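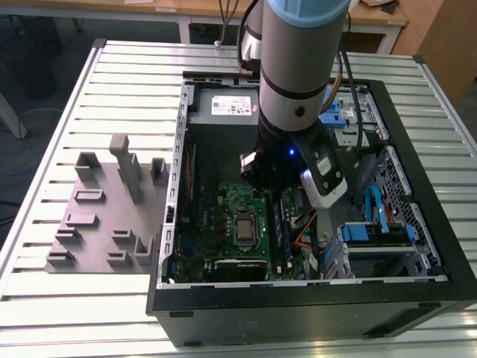 Extending the Service Life of Desktop Computers in a School Loan Program

Student project report
Lucía Vidal, Daryna Stelmakh, Magdy Tawfik
Project supervisor: Soledad Collado
Sunday, January 18, 2026

1. Background

Tollport operates a loan program that places desktop computers in the homes of secondary school students. Machines are retired on a fixed schedule tied to the purchase date. The condition of the machine is not considered. Retired units are held in the Barrios building until a recycling contractor collects them.

The purpose of this project was to determine whether the fixed schedule retires machines that could still do the work required of them, and what it would cost in labor to keep them in service. Only desktop units were considered. Laptops and monitors are handled under a separate contract and were left out.

2. Data

The program office supplied an export of its asset register. The export held 1733 records. Records were removed if the purchase date was missing, if the serial number appeared more than once, or if the unit was listed as a laptop. After this step 758 records remained, and all results in this report refer to those records.

The register has a free text field for the reason of retirement. In most records it contains only the word "age". Where a fault was written down, it was assigned to one of 4 groups: storage, power supply, memory, and other. Assignment was done by two of us independently and the differences were settled by Magdy Tawfik, who had not seen either list. Most disagreements concerned entries such as "slow" or "will not start", which do not point to a single part. These were moved to "other".

3. Method

Fault entries were compared with the age of the unit at the date of entry. Age was calculated in whole months. Units that were returned and loaned again kept their original purchase date.

Labor was estimated from the repair sheets kept by Purificación Sepúlveda, who runs the Barrios bench. The sheets give a start time and an end time for each job but do not separate diagnosis from the repair itself. Waiting time for parts is not included. Jobs that ran past the end of the day were closed and reopened on a second sheet, and we joined these by serial number where the handwriting allowed it.
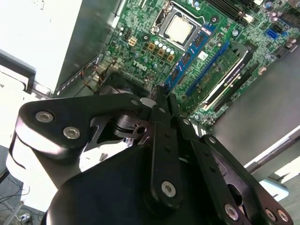

Part prices were taken from the Lodora price list used by the program. The list covers storage drives, memory, and power supplies. It does not cover motherboards, and a unit with a confirmed motherboard fault was therefore treated as not repairable for the purpose of the cost calculation.

4. Results

Storage faults made up the largest group at every age. Power supply faults were rare in younger units and became more frequent later. Memory faults showed no clear relation to age. The "other" group was too mixed to interpret – it includes broken front ports, missing feet, and forgotten passwords.

Replacing a mechanical drive with a solid state drive was the most common repair on the sheets and also one of the shortest. Power supply replacement took longer, mainly in small cases where the cables have to be rerouted. Cleaning was recorded on nearly every sheet but never as a separate job, so no time could be assigned to it.

5. Proposed change

We propose that the retirement date be replaced by an inspection date. At inspection the unit would be opened, cleaned, and tested with the Pirau test script, which the program already uses for new arrivals. A unit that passes would return to loan for 3 years. A unit that fails would be repaired if the part is on the price list and otherwise used for spares.

6. Limitations

The register records faults only when a family reports them. Units with minor faults may have stayed in use without any entry. Energy use was not measured, and older power supplies may be less efficient than new ones. Software support was also left out, although the end of support for an operating system could force retirement of a unit in good condition. The repair sheets come from a single bench and the times may not apply elsewhere.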